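From: Fotis Vlachopoulos
To: Stestside kitchen list
Date: 2/14/23
Subject: Re: drying dishes in a small kitchen

Melina Giannakopoulos wrote:
> My counter by the sink is only 16 inches deep. Everything
> stays wet until evening. Do you use a towel or a rack?
> And does anybody still dry by hand?

Dear Melina,

I had the same trouble in my first apartment in Skarden. A towel is fine for one day, but after it smells. I changed to a rack and I am happy with it.

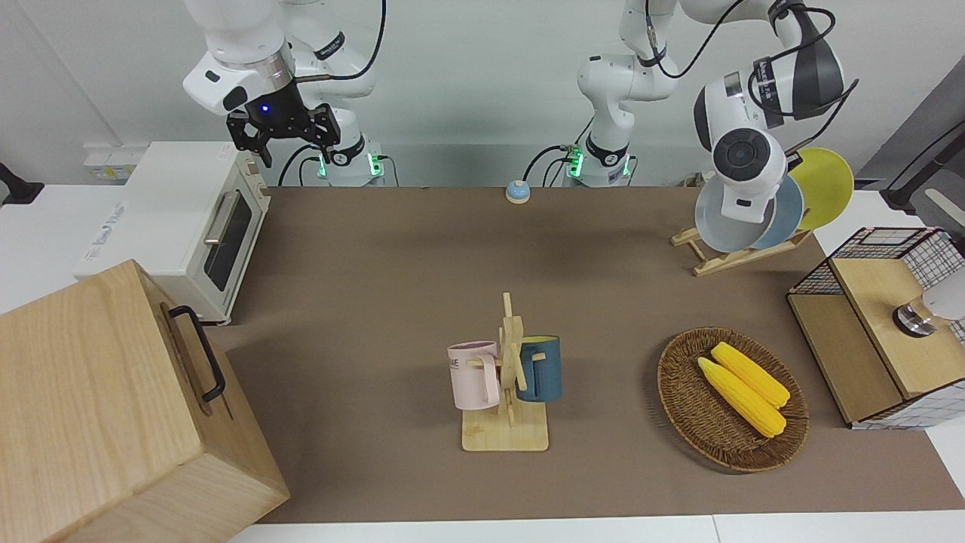

The important thing is air under the dishes. If the plates touch each other, the water stays between them. I leave one empty slot after each plate, so I can wash only 5 at one time. It is slow -- but my wife and I are only two.

My advice, in the order I would do it:

1. Plates standing up, never flat. Wooden pegs are kind to the edges, but oil them every August. 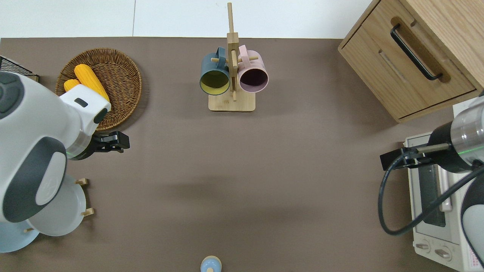
2. Glasses on a folded cloth, with one side lifted on a spoon.

3. Knives by hand, immediately. Shazia wrote this last year and she was right.

I do not know the Herrero rack which Christos recommended. Is it sold in Wirora?

Greetings,
Fotis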